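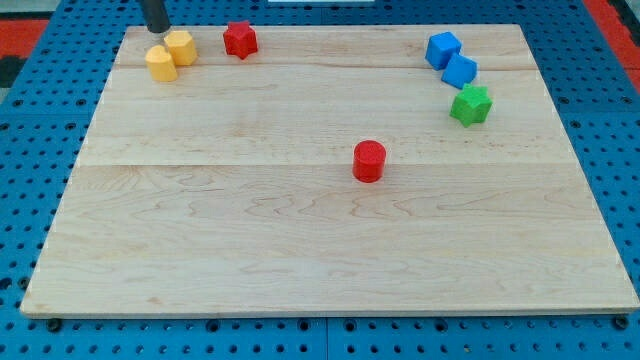 Wamus木工メーリングリストの皆様

リマ・マタルです。板の件、お返事をありがとうございます。先に、いただいた質問を引用いたします。

> Matarさん、
> メープルの板ですが、継ぎ目は何本ありますか。仕上げは何を使う予定でしょうか。節があるなら、そこだけ先に少し塗って様子を見たほうがいいと思います。
> それから、反りは出ていませんか。

継ぎ目は、真ん中あたりに長いものが1本と、奥のほうに薄いものが1本、合わせて2本見えます。節は小さいものがいくつかありますが、表面は明るい色で、木目もやわらかい波の形です。私はこの木目がとても好きですので、色をつけない仕上げを希望しています。

板はNidsteadの店で、1月に買いました。長さは398ミリです。仕上げはDelormeのオイルを考えていますが、Vatexのワックスのほうが黄色くなりにくいと読みました。両方を使った方がいらっしゃいましたら、違いを教えていただけませんでしょうか。

反りについては、まだ定規を当てていません。今週中に測って、もう一度書きます。紙やすりは400番くらいで終わりにするつもりですが、1000番までかけると油が入りにくくなりますか。

日本語に間違いがありましたら、お許しください。

Rima Matar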